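Convocatoria de participantes para la jornada de demostración de robótica de manipulación

El centro tecnológico Clanditz abre el plazo de inscripción para su jornada de puertas abiertas, que se celebrará en octubre de 2022 en la sede de Clustthorpe. Se ofrecen 41 plazas, destinadas a estudiantes de formación profesional, personal docente y trabajadores de los sectores logístico y de envasado.
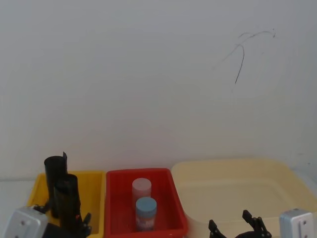

Fotografía: Clanditz / Área de Comunicación

La visita comprende una presentación del proyecto Nollomska, una demostración de clasificación de objetos con dos brazos robóticos y un turno de prácticas supervisadas. No se exige experiencia previa. Los participantes deberán ser mayores de 16 años y comprender el español hablado; los menores de edad aportarán autorización firmada. 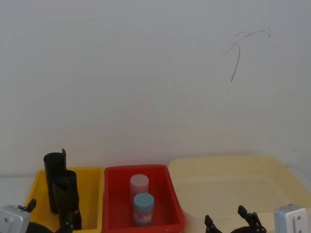
El turno de prácticas tendrá una duración de 46 minutos por grupo. Cada participante recibirá instrucciones del personal técnico antes de acceder al puesto. El ejercicio se plantea sobre bandejas de plástico de color amarillo, rojo y crema, con piezas cilíndricas de distinta altura, y se valorará la comprensión de la tarea por encima de la rapidez. No se permite introducir las manos en el área de trabajo mientras los brazos estén activos.

Las solicitudes se presentarán mediante el formulario disponible en la web del centro, con la referencia 478. Las plazas se adjudicarán por orden de recepción. La asistencia es gratuita y da derecho a certificado.

Sala Thoroddsen, planta baja. Acceso adaptado.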